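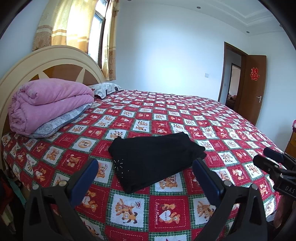

Mondance Auto Service, Oltport: Parts and Service Department

How to check and replace your engine air filter

A clogged air filter makes the engine work harder and can leave the car slow to pick up speed. On most sedans and small SUVs you can change it at home with a screwdriver. Read the steps through once before you start.

What you need

New air filter for your exact model and engine size
Flathead or Phillips screwdriver, depending on the housing
Clean dry rag
Shop vacuum with a narrow nozzle (optional)

To find the right filter, have your VIN ready when you call or come to the parts counter. The same model can take 2 different filters depending on the engine, so don't go by the model name alone. We stock Ağca and Workesau filters. The Workesau part has a thicker rubber edge and takes a little more pressure to seat.

Steps

Park on level ground, turn off the engine and let it cool. Open the hood and set the prop rod.

Find the air filter housing. On most cars it is a black plastic box near the front or side of the engine, with a wide hose running from it. Your owner's manual will show the location.

Release the clips or loosen the screws on the lid. Some lids have 3 clips, with one at the back that you have to reach for. If the lid doesn't lift, check for a missed clip before you pull on it.

Lift the lid only as far as you need to. On many cars there is a sensor in the hose next to the box, and its wire is short. Do not touch the sensor or spray anything on it.

Note which side of the old filter faces up, then take it out. Hold it up to a light. If little or no light comes through the folds, replace it. A light gray color by itself is normal.

Wipe or vacuum the bottom of the box. Remove leaves and grit. Keep dirt out of the opening that leads to the engine.

Set the new filter in with the same side up. Press along the rubber edge until it sits flat in the groove on all sides.

Close the lid, fasten every clip or screw, and check that the hose is still tight. Screws should be snug. Plastic housings crack if you force them.

Start the engine and listen. A whistle or hiss usually means the lid is not sealed. Turn the engine off and seat the filter again.

How often

Follow the schedule in your manual. If you drive on gravel or near construction, look at the filter every 4,000 miles. May is a good time for a check, once the worst of the pollen is over.

Do not wash a paper filter or blow it out with compressed air. Either one can tear the paper.

If the check engine light comes on afterward, look first at the sensor plug. If it is fully pushed in and the light stays on, book a visit. Ask for Dehua Jin in service or Salamatu Kwofie at the parts counter, extension 156.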